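Utitholm Girls Add a 19U Team, and I Got to Watch Tryouts

Posted in: Rink Notes

So I finally made it over to the Utitholm rink in June, coffee in hand at 7 in the morning, to see what all the fuss was about. The club is adding a 19U girls' team this coming season, and if you've been following the local game as long as I have, you know how many players have been asking for exactly that!

Until now, girls who aged out of 16U here either drove two hours for practice or joined a boys' team (a few did both, bless their parents). Diane Kowalchuk will be behind the bench. She coached the 16U group to the league semifinals last winter, and she told me she wants a fast team that forechecks hard and doesn't sit on a lead. Fine by me.

The roster has 21 spots, including two goalies. One of them went to Audrey-Anne Arsenault, who was the best player I saw all morning. I lost track of how many breakaways she turned away in the last scrimmage, and one glove save had the other bench banging their sticks on the boards. Chantal Landry looked great on the blue line too, especially moving the puck out under pressure. She's coming back from a wrist injury and told me she'd been skating on her own since spring.

Ilse Smits, who runs the club's scheduling, says the team will play nine home games, with up to seven road weekends depending on how the showcase invitations shake out. Home games start after the new year's first league meeting in September, and the full schedule goes up on the club page once ice times are set. I'm hoping for evening starts, but I'll take what we get.

I'll be at the opener, probably in the same cold seat by the penalty box. Come say hi! 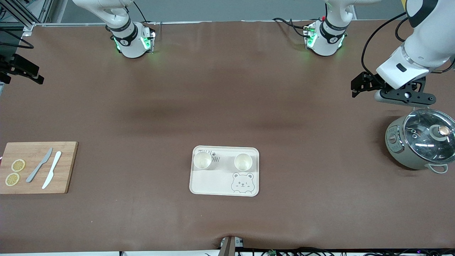 Can a player who missed tryouts in June still get on the 19U team?
There's a second skate in August for any open spots, and you sign up with the club office before you come.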